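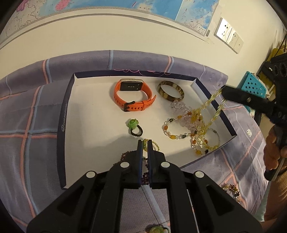 Emik named presenting partner of the Salport 100

DRUMVILLE, 2024-07-16 – Drumville Speedway has confirmed that Emik will be the presenting partner of the Salport 100, the closing round of the regional late model stock car season, under an agreement covering the next three years.

The race will be run in October over 100 laps of the Drumville oval. Qualifying and two heat races will be held on the Saturday afternoon, with the main event starting under floodlights that evening. The field will be limited to 28 cars, and any entrant failing to qualify on time may still reach the grid through the heats.

Under the agreement, Emik branding will appear on the start-finish gantry, the pit wall and the winner's trophy. The company will also fund a separate award for the highest-placed driver in a first full season.

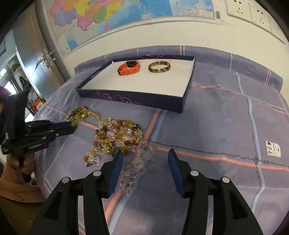
Clear beads on a plaid bedspread.

The speedway has also confirmed changes to the circuit ahead of the event. Turn 4 has been resurfaced following drainage problems that shortened two meetings last season, and a new catch fence has been installed along the back straight. The Laskowska Stand, closed since the spring, will reopen for the race with 672 seats, all of them covered.

If rain prevents the main event from starting on the Saturday, it will be moved to the Sunday afternoon. Tickets will remain valid for the rearranged date. Should the race be stopped after half distance, the result will be declared from the last completed lap, in line with series regulations.

Teams wishing to enter should return the completed form to the race office before the end of August. Late entries will be accepted only where places remain – a reserve list of 3 cars will be kept until the morning of qualifying.

Tickets for the Laskowska Stand and the general enclosure are available from the speedway box office. Camping pitches beside the paddock must be booked separately.

Media accreditation requests should be sent to the Drumville Speedway press office.

ENDS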